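Bonnes pratiques pour manipuler une pochette souple à deux bras : les règles du poste

Ce tutoriel s'adresse à ceux qui préparent et lancent des séries de manipulation bimanuelle sur des pochettes plastique à fermeture à glissière. Il suppose que les bras sont déjà étalonnés et que l'arrêt d'urgence a été testé en début de séance. Si ce n'est pas le cas, reprenez la fiche de mise en service avant d'aller plus loin.

1. Préparer le plan de travail

La table doit être débarrassée de tout ce qui ne sert pas à la tâche. Un stylo oublié suffit à fausser une série, surtout quand la politique de contrôle a été apprise sur un fond uni. Passez un chiffon sec, puis regardez la surface de biais. Quelques points sombres sont tolérés. Une trace grasse ne l'est pas, parce que le film y adhère et ne glisse plus de la même façon.

Les câbles des poignets doivent garder assez de mou pour une rotation complète, sans pouvoir passer sous les doigts. Faites faire à chaque bras un aller-retour à vide avant de poser quoi que ce soit.

2. Poser la pochette

Posez-la à plat, fermeture du côté des bras. Ne cherchez pas l'alignement parfait avec le bord de la table : la règle interne demande au contraire de varier l'angle d'un essai à l'autre. Chassez l'air avec la main avant de fermer, car une pochette gonflée roule sous les doigts. Le contenu doit être plat et rester à l'intérieur des soudures.

Pour la lumière, un éclairage diffus venant du haut convient. Le film renverra toujours quelques reflets, on ne peut pas les supprimer. Vérifiez seulement qu'aucun ne couvre toute la longueur de la glissière dans la vue de travail.

3. Approche et contact

Le bras gauche va à une extrémité de la fermeture, le bras droit vers l'autre. Les deux descendent à vitesse réduite. 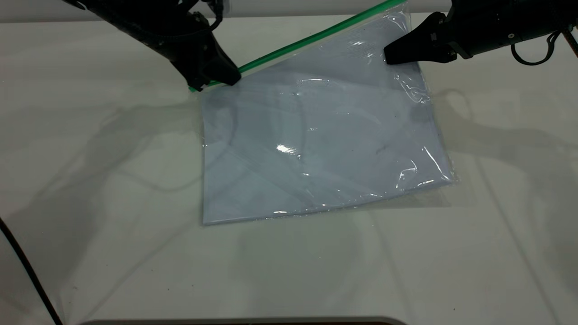
La consigne est de ne jamais commencer à tirer tant que les deux contacts ne sont pas établis. Un seul bras qui tire fait pivoter la pochette, et l'autre arrive alors sur du vide ou, pire, sur la table. Attendez la stabilisation des efforts des deux côtés avant d'autoriser la suite.

Chez Prulon, la limite d'effort vertical est réglée à 8 N pour cette tâche. Au-delà, le film marque et la pochette doit être écartée. Si vous changez de doigts, refaites le réglage et notez-le sur la feuille de poste avec vos initiales.

Pendant le mouvement :
– une main reste à portée de l'arrêt d'urgence ;
– personne ne se penche au-dessus de la table, même pour remettre un coin en place ;
– toute reprise à la main se fait bras arrêtés, et l'essai est alors compté comme interrompu.

Ce dernier point a fait débat. Lors de la campagne de novembre, sur 534 essais, 161 avaient été classés « réussis » par un opérateur et « interrompus » par un autre. La règle actuelle tranche dans le sens le plus strict.

4. Relever l'état final

Dégagez les deux bras jusqu'à la position de repos avant de faire le relevé. Un doigt qui masque le bout de la glissière rend l'essai inexploitable. Il faut pouvoir lire sans hésiter la position du curseur, le tracé de la fermeture d'un bout à l'autre et les quatre coins du film.
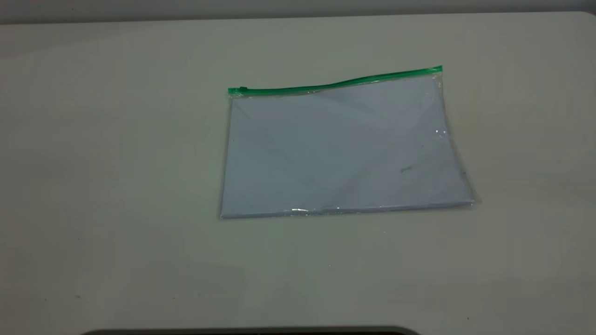

Rédaction : Olga Coelho – relecture : Santeri Väisänen
Atelier de Wultanham, rubrique Méthodes

Notez la position du curseur (gauche, milieu, droite) et rien d'autre dans la case « état ». Un curseur en bout de course ne prouve pas que la pochette est fermée : les deux lèvres peuvent s'être écartées derrière lui. Le contrôle se fait en passant l'ongle le long de la glissière, bras au repos. Inscrivez le résultat dans la case « fermeture ».

Les plis du contenu ne sont pas un défaut. Une déchirure, une soudure ouverte ou un film blanchi près de la glissière le sont.

5. Remplacer les pochettes

Le plastique s'assouplit à l'usage et la glissière devient plus facile à manœuvrer, ce qui améliore les résultats pour de mauvaises raisons. Nous changeons la pochette au bout de presque 200 cycles, ou plus tôt si le curseur prend du jeu. L'ancienne va dans le bac de rebut, jamais dans le tiroir des neuves.

6. En cas d'incident

Arrêtez, laissez tout en place, prévenez le responsable de séance. Pour les essais du samedi, c'est Philomena Ansah ; les autres jours, Kevin Flores. Le formulaire Tirnitgate se remplit avant la remise en marche, y compris pour un simple contact entre les deux pinces.

Les demandes de modification de cette fiche sont à déposer dans le cahier du poste.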